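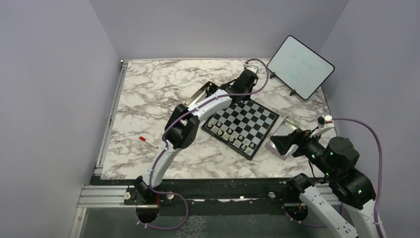 Chessboard on the table, metal trays at the back and on the right, marker and small whiteboard.

Tips for keeping a board game table in order

In our home we play chess most evenings, and for a long time the table was the problem. Pawns went under the sofa, the marker dried out, and the board always had some crumbs on it. I write down here what we do now. Maybe it is useful for other families with a small games corner.

Trays before boxes

A shallow metal tray is the best thing I bought for the games table. The pieces in a deep box lie on top of each other and you must dig for the last bishop. In a tray you see everything at one look. I use two, one on each side of the board, so that each player puts the captured pieces on his own side and does not mix them. Any flat tray with a small edge will do. Mine are from the kitchen shop Grestetti, where they are sold for baking, and they cost less than the ones from the hobby shop.

If the noise of pieces on metal disturbs you, cut a piece of felt to the size of the bottom and lay it inside. Do not glue it. Felt collects dust and you will want to take it out and shake it.

Setting up the pieces

Small pieces are easy to knock over with a sleeve. I put the board on the table first, then I turn it how the players like it, and only after this I set the pieces. When you turn a full board, at least one knight will fall. It is fine if the board stands at an angle to the table. My uncle Mudassar Dhanial always sits at the corner and wants it like this, and the game is not worse for it.

Before you put the set away, look if each side has its 16 pieces. It takes one minute, and it is much easier to find a pawn on the same evening than next week with the vacuum cleaner.

Cleaning the board

Most boards want only a dry cloth. For sticky fingerprints I take a cloth which is a little damp, with one drop of washing-up liquid, and I dry it directly after. Never spray on a wooden or a folding board, the water goes into the joints. For plastic pieces you can use a bowl with lukewarm water and soap. Leave them on a towel overnight. Pieces with felt under the foot must not go in the bowl!

The table top

A marble pattern is nice to look at but be careful which kind you have. If it is real stone, no vinegar and no lemon, they leave dull spots. If it is a printed surface, the rough side of the sponge is the enemy. For both kinds a soft cloth and mild soap is enough.

White pieces are not so easy to see on a white and grey top. When you clear the table, pass your flat hand slowly over it one time. I found two pawns in this way in May, after I was sure that the table was clear.

Marker and whiteboard

A small whiteboard on a stand is very good for the score, and it also takes messages such as "your move, I am cooking". Put it in a back corner of the table where no elbow comes. A few things I have learned:

Close the cap until you hear the click. Store the marker lying flat, so the ink stays even at both ends.

Keep only dry-erase markers near the board. Once we had a permanent one between them, and the score of that evening stayed for a long time. To remove it, write over the line with a dry-erase marker and wipe both together while it is fresh. Repeat if needed.

Wipe the board every few days also when nobody needs the space. Old writing is harder to remove.

Question from a reader

Angelica Agbayani wrote to me on 3rd June and asked what to do with pieces that wobble. Turn the piece over and look at the felt. Usually it has come loose on one side. Pull it off, clean the foot, and put on a new round of self-adhesive felt. I buy a packet of 100 and it is enough for three sets, with a few left for the legs of the chairs.

She also asked if one can leave a game standing until the next day. We do it, with a light cotton cloth over the board, and I write on the whiteboard who has the next move. If you have a cat, take a photo of the position before you go to bed.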